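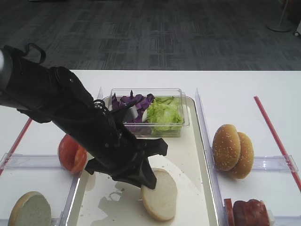
Unit 4: How a Town Learned to Eat Lunch

Welcome back, everybody. These are the notes for the second half of our unit on meals and working hours, and I've written them out a bit more fully than usual because so many of you told me you were scribbling too fast to listen (I was going too fast, I know, and I'll try to do better).

Remember where we left off. Before the mills came to Wirkville, the big meal of the day was dinner, it was eaten at noon, and it was eaten at home. A farm family could stop when the food was ready. Once people worked by the bell, that stopped being possible for a great many of them, and the noon meal shrank and got carried along in a pail or a cloth. By 1850 the bell rang at 11 and again half an hour later, and if you lived on the far side of the river you simply could not get home and back.

What did people carry? Bread, mostly, with whatever would sit on it or inside it. Cold meat, cheese, onion, drippings, a boiled egg if the hens were kind. I'd like you to notice how much of this depends on the bread. A soft loaf falls apart by noon and a hard one needs soup, and the bakers in town knew it perfectly well. The Witkowska bakery sold a small round roll to mill hands by the dozen, and I have a real soft spot for that roll, as you'll have gathered!

Key terms: dinner, supper, dinner pail, bell time, boarding table.
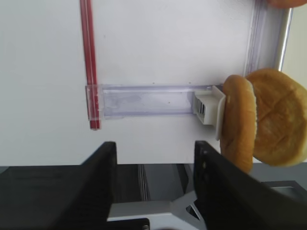
Mondum, May

I'm adding this second part from the archive, where Floor Goossens has very kindly let me sit with the boarding house books all week. The one to read is Mrs. Torker's. She fed 16 boarders at one long table and wrote down what she bought, what it cost, and now and then what she thought of the butcher, who does not come out of it well.

Please read the pages in your packet before our next meeting, and look especially at what changes in the cold months. Veerle Desmet's chapter goes along with them. She argues that boarders ate better than families did, and I'm not sure I agree, so come ready to take a side.

For the short paper, choose one meal from the book and tell me who bought it, who cooked it, who ate it and when. Keep it under 2500 words. Drafts can go in the box outside my door, or hand them to me before class.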